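Small bins in guest rooms – do you change the bag every time?
Housekeeping and Small Lodging Board > Daily Routine

pendo_m
Posts: 82
Hello all. I help to run a small guest house in Flevton, and I have a question which is maybe too simple, but we argue about it every week. In each bedroom we keep one small wastebasket next to the nightstand. At the moment we change the bag after every night, also when there is only one tissue inside. My business partner says it is a waste of plastic and of money. I say a guest should never find a used bag. How do you do it in your place?
Pendo Mwakyusa

barmont_rooms
Change it at checkout, always. For guests who stay longer, empty it and look at the bag. If it is clean, leave it. We have worked like this for years and I do not remember one complaint.

Quiltandkettle
I disagree with barmont. You cannot see everything in a gray bag. Chewing gum, a cotton pad with makeup remover, the last drops from a soda can. You only find it when it smells. New bag each day, and it takes less time than looking.

barmont_rooms
It takes less time only if the bags are already in the bin. Do you keep spare ones under the one in use?

Quiltandkettle
Yes, five or six folded flat on the bottom. I know some people hate this.

sharonk
I am one of the people who hate this :) When something leaks, it goes into the spare bags too, and then you throw away all of them. I tried it in my first November and stopped before Christmas. Now the spare bags are on the cart and nowhere else.
For pendo_m: what size is your bag? Many people buy them too large, and then the extra plastic hangs over the rim and looks like laundry.
Sharon Kashindye

pendo_m
Thank you for the quick answers. Sharon, I think you have found my second problem. Our bags are too large. We bought a carton from Tesonik because the price was good, and there are still 545 of them in the closet. I make a knot at the side, but the guests pull it open when they push something down.

lewis_night_desk
A knot is fine if you make it small and turn it to the wall. Or fold the top down twice and put the fold under the rim. That holds better than a knot on a smooth bin.

Quiltandkettle
Please not the knot. I have broken two nails on other people's knots.

sharonk
I would like to write down how I do it, because I train new people and the same mistakes come back each time.
Do the bin before the bed. If you do it last, you are bending down next to a bed you have just made, and you lean on it. Leave the bin standing on the carpet, near the nightstand where it belongs. Do not carry it through the room, because a small bin tips easily and carpet does not forgive coffee.
Take the bag with both hands, one at each side, and gather the top before you lift. If you pull from one side only, the other side slides down and the small things fall out at the bottom.
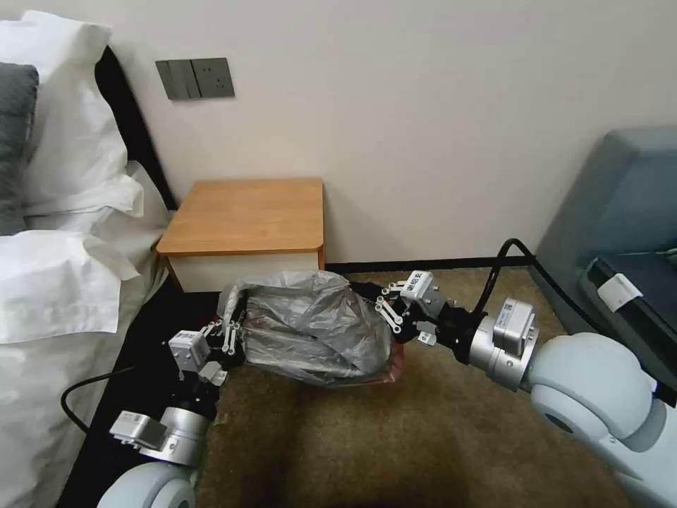 Lift slowly for the first part. A thin bag likes to stick to the inside of the bin, and if you are in a hurry you will pull up the bin together with it. When the bag is free, twist the top and put it directly in the large sack on the cart. Then look inside the bin, wipe it if needed, and put in the new bag with the fold that lewis_night_desk described. I also wipe the rim, above all on bright colored bins, where every fingerprint is visible.

barmont_rooms
Good description, but I do the bin after the bed. I always find something under the pillow or between the mattress and the wall, and it has to go somewhere.

sharonk
It can go in the sack on the cart. But I admit that my cart stands directly in front of the door. If yours is at the end of a corridor, your order is maybe better.

lewis_night_desk
We have 24 rooms on two floors and one cart. Bed first, for the same reason as barmont.

pendo_m
I have read everything to my partner. We agreed on this: new bag at each checkout, and for longer stays a new bag if there was food, drink or anything from the bathroom in it. I am still not fully happy – I would prefer every day – but it is a rule which both of us can follow. The fold under the rim I tried this morning in two rooms and it looks much better than my knot.

Quiltandkettle
You will be back to every day before summer.

pendo_m
Possible! First I have to use up the carton.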